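CORNURIA: The band Dranex will play a second night at Lindora Hall on Sat 12 March, the venue's booking office confirmed. The added date follows the sale of all reserved seats for the first show, which went on sale in September.

Capacity for each night is set at 1,452. That figure breaks down into 1,134 seats on the floor and lower tier and 318 standing places behind the mixing position. The upper tier stays closed for both shows. Its rear rows have a blocked view of the stage because of the height of the lighting truss, and the hall does not sell obstructed seats for amplified concerts.

Doors open at 6:30 p.m. Stan, the duo opening the first night, will also open the second, with a set of 40 minutes. Dranex is scheduled for 8:15 p.m. and will play without an intermission. The hall's license requires amplified sound to end by 10:45 p.m.

The set list is expected to match the one used on the earlier dates of the tour: the new album in full, in running order, followed by older material. The band has changed the tuning of several older songs down a half step for this tour. The string parts on the album, recorded with a nine-piece section, are covered on stage by two keyboard players and a cellist.

Sound will be run from a fixed position at the center of the floor. The hall replaced its main speaker arrays last summer and moved the delay speakers forward by two rows, a change meant to even out the level under the balcony. The first night will be the first full-volume rock show on the new system. Earlier bookings this season were chamber and choral programs.

Tickets for the second night go on sale at 10 a.m. Monday, online and at the box office window on the east side of the building. The limit is four per buyer. The hall has held back 300 for window sales only, and any left at the close of business on Wednesday will be moved to the online allotment. Tickets for the first night are not valid for the second and cannot be exchanged.

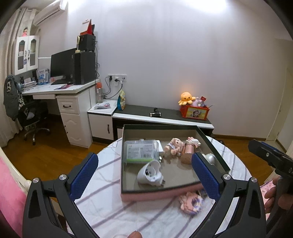
Zorica Hoxha wrote to the hall that the window allotment should be larger, as the online queue for the first show dropped her twice before she reached the payment page. The booking office replied that the queue software has been updated and that a buyer who loses the connection will now keep the same place for 3 minutes.

Sihan Jin, the hall's production manager, said load-in for the first show begins at 9 a.m. and the stage will stay set overnight. The street behind the building will be closed to traffic until the trucks are clear. Parking in the north lot is by prepaid permit on both nights, and the shuttle from the rail station will run every 20 minutes until 11:30 p.m.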